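Chapter 7
Gathering Examples by Hand

Aims of the chapter

After studying this chapter, the reader should be able to plan a short period of collection, keep a usable record of each attempt, and decide which attempts should be set aside before training begins.

7.1 Why examples are gathered

A learning system that is to handle cloth cannot easily be given a full set of rules. Cloth changes shape whenever it is touched, and two attempts at the same fold seldom follow the same path. The usual course is to let a person carry out the task many times with a hand-held gripper fitted with a camera, and to train the system on the record of those attempts.

The methods set out in this chapter were drawn up by Shahla Moradi for the Wullbridge course and were first issued to students on 4/11/21. They have been revised once, following trials at Fandudmont in which 45 attempts out of 100 had to be set aside. Most of the losses arose from two faults: the fingers closed before the cloth was in view, or the operator began the next attempt without a pause.

7.2 Terms used

An attempt is one complete performance of the task, from the first movement of the gripper to the release of the cloth. A session is a run of attempts made by one operator in one place. The start state is the position of the cloth before the gripper moves. It should differ from one attempt to the next, and the operator should not smooth the cloth flat unless the task sheet calls for it.

7.3 The collection of folding attempts

Work of this kind is best done in ordinary rooms. A system trained at a single bare bench will often fail when the light or the background changes, and the Testus exercises at the end of the chapter therefore require each session to be held in a different room. The operator approaches the cloth slowly, with the fingers open, and keeps the part to be grasped between them.
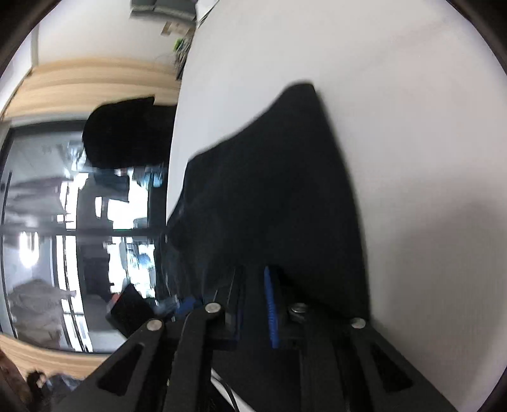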